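Zosance HG Hand-Held Gripper
Practice Kit for Soft Goods Recording

Product code: HG-690
Supplied by: Wenlow Handling Equipment
Status: in stock
Page last revised: July 2025

Overview

The HG-690 is a two-finger parallel gripper carried by a person and used to record handling tasks for later robot training. It is sold with a written code of practice for work on cloth, bedding and clothing. The code applies to recordings made in homes, workshops and test rooms. It does not replace the site's own safety rules.

The unit weighs 690 g without cable. It can be used in either hand. The body houses no drive motor; the fingers close under hand force and open by spring.

Scope of the code of practice

The code covers four matters: condition of the gripper, preparation of the work area, conduct of the grasp, and record keeping. Sections marked "shall" are required for data submitted under the Babalola acceptance scheme. Sections marked "should" are advice.

Condition of the gripper

Fasteners on the body and finger mount shall be checked for tightness at the start of each session and again after any drop. Finger faces shall be free of lint, adhesive and loose thread. The gap between the fingers at rest shall be equal along its full length. A finger with a chipped or rounded tip shall be replaced as one of a pair.

The ribbed section of the body should be cleaned with a dry brush. Solvents should not be used.

Cloth on cloth

Light garments on light bedding are a permitted task class (Class C). The operator shall approach so that the fingers stay in view of the camera up to contact. The grasp should be taken on a raised fold or gathered end. Where the upper cloth can't be told from the lower one by its edge, the operator should choose a point where colour or print marks the difference.
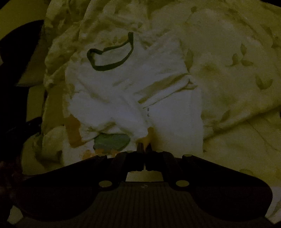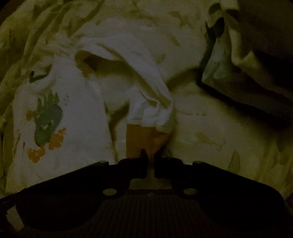
Class C: hand-held gripper at a white item on pale bedding.

The lower layer shall not be lifted with the upper one. If it is, the attempt shall be kept in the record and marked as a double pick. Attempts shall not be deleted to improve the success rate. Brian Simiyu's note on double picks, included in the kit, gives the marking rules in full.

Bedding need not be smoothed before a Class C session. Creases and folds are to be left as found. Straps, cords and elastic loops longer than 30 mm shall be entered on the task sheet as a snag risk.

Light level

Low light is allowed in all classes. The operator shall enter the light level as "normal" or "low" before the first grasp. Lamps shall not be moved during a session. If the light changes by itself, a new session shall be opened.

Session limits

Maximum length of one session: 35 minutes
Minimum rest between sessions: 30 minutes
Finger pad service interval: 3,120 closures

The closure count is stored in the unit and is not reset when the pads are changed. Write the reading on the service card.

In the box

Gripper body with fingers fitted
Spare finger pair
Dry brush
Hex key
Code of practice, printed, English
Service card

Wrist strap and carry case are sold apart. The Grillby wide fingers do not fit this model.

Returns

Units may be returned within 30 days if the closure count is below 690. Spare fingers can be returned only in sealed packs.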